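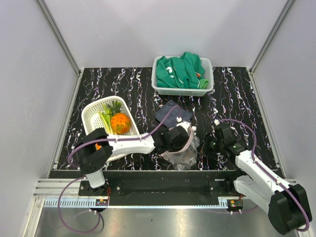 ## Gripper notes: stock fingers against the Kindthorpe pads

The two-arm cell has been running since March with the fingers it shipped with. They're hard, narrow and fine for anything with a defined edge. Clear plastic bags have no defined edge, and neither does a garment once it has been dropped into a basket, so I ordered a set of soft pads from Kindthorpe and spent Friday comparing them.

The objects stayed the same for both sets:

- a clear plastic bag
- a flat cloth, dark blue, laid near the centre of the table
- a crumpled green garment in the grey-green basket at the back
- the pineapple and celery from the cream basket on the left

The bag is the difficult one. It's wrinkled and shiny, and the overhead depth camera returns garbage wherever a crease catches the light. The veined black tabletop doesn't help, as the pale veins come straight through the plastic and the segmentation picks them up as edges. I ended up ignoring depth for the bag and teleoperating every grasp.

### Stock fingers

Good on the cloth if you come in at a fold. On a single layer they skate unless the tips are pressed into the table, and the left wrist faulted on torque when I pushed that too far. On the bag they pinch well at the rim and poorly anywhere else. The pineapple is too wide to take across the body, so the only sensible grasp is at the leaves.

### Kindthorpe pads

Better on a single layer of cloth, with noticeably less downward force. Worse on the bag. The film clings to the pad after release and the arm carries it off on the retreat. Celeste Maldonado suggested opening wider and pausing before retracting, which fixed most of it and made every cycle slower.

The pads also add thickness, so reaching past the rim of a basket takes more care. I clipped the cream one twice.

### Cabling

The purple cable is clipped along the white forearm and loops around the elbow. With the pads on I was rolling the wrist further to clear the rim, and the loop at the wrist connector pulled tight near the joint limit. I've left more slack there and moved the soft limit in by 2 degrees on both arms.

### Where it stands

Stock fingers on the left for holding the bag, pads on the right for cloth. Mixed sets mean separate tool offsets, and the controller config has to be reloaded after each swap – I forgot once and drove the right tips into the table. Nahuel Rivadeneira has a textured pad that may release film more cleanly. It goes on the right arm next.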